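Speaker notes - "The Meeting Could Have Been a Paragraph"
Mogens Oddsson, February 21, 2024
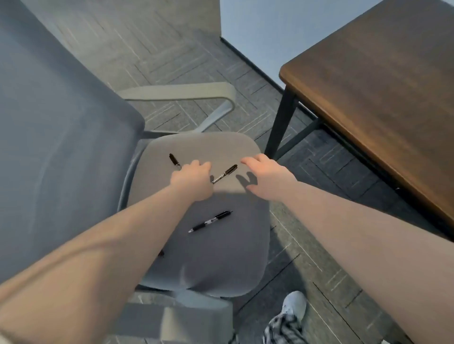
How long should a status meeting be?
Nineteen minutes is my answer, and I got it by watching the clock at Jastel through one whole July.

(Wait for the laugh. If there isn't one, keep going anyway.)

Slide 2. The Jastel calendar. We had 28 standing meetings a week on a team small enough to share a pizza. Two of them were for planning the others. Read the titles out loud, slowly: "Sync," "Pre-sync," "Sync follow-up." Let people check their own phones.

Slide 3. The Bondar project. Tell the short version - the long one takes up the whole slot and makes me look worse. We met every morning for a month to decide on a name for a folder. The folder is called "New Folder (2)." It's still in use.

Slide 4. Word counts. I typed up one full meeting and got 3,289 words. I cut the greetings, the weather and everyone asking whether they were on mute. That left 1,357. Then I cut the parts that had been in the email. Click to the next slide, which is blank. Leave it up longer than feels polite.

Slide 5. What we changed at Fung. Agenda out the day before, or the meeting is off. Whoever called it writes the notes. (Invitations dropped fast after that one.) Anyone can leave when their part is done, and the boss has to go first the first time, or the rest will sit there like it's church.

Slide 6. Where it failed. Skarnex tried the same rules and spent three meetings discussing them. Be fair to them, they gave us coffee.

Questions. If someone asks about video calls, say cameras are optional and move on. Skip slide 7 if we're running late.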